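Search this site
Search

About Tildale

Hi, and welcome! We're Tildale, a small company that gathers examples for robots to learn from. If you build a learning system and you need it to see a chore done properly (and done again, and again, with the furniture changed), that's what we do all day.

I started the company with a single simulated kitchen and a lot of coffee. Our kitchen set is called Vovo, and it's still the one I love best, mostly for its fruit. An operator steers the arm by hand controls, we record every joint and every grip, and then somebody else on the team watches it back before it goes anywhere. A typical task gets 300 examples. The fiddly ones get more, and I'm usually the one complaining about it!

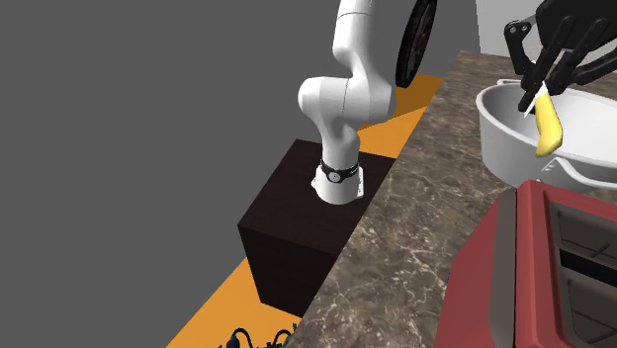
Natália Aguiar told me early on that she'd take 100 careful runs over a big pile of sloppy ones, and that I should put this on the website. So there you go, Natália. We do keep some of the clumsy attempts too, labeled as clumsy, and clients can ask for them or leave them out.

Everything we make in simulation comes with its settings saved, so you can replay a run, swap the countertop, move the bowl, and try your own policy from the same starting point. Our other set, Prernau, is a workshop with drawers and hand tools. It's newer and a bit rough around the hinges, but we're fixing it up week by week.

New operators train for 3 weeks before their runs count toward an order. Small orders are welcome (up to 20 tasks at a time), and we're happy to talk through an odd idea before you've written anything down.

Recent posts
Picking starting positions for Vovo
How we label a dropped object
Drawer trouble in Prernau
August update from the operators

Contact | © Tildale | Back to top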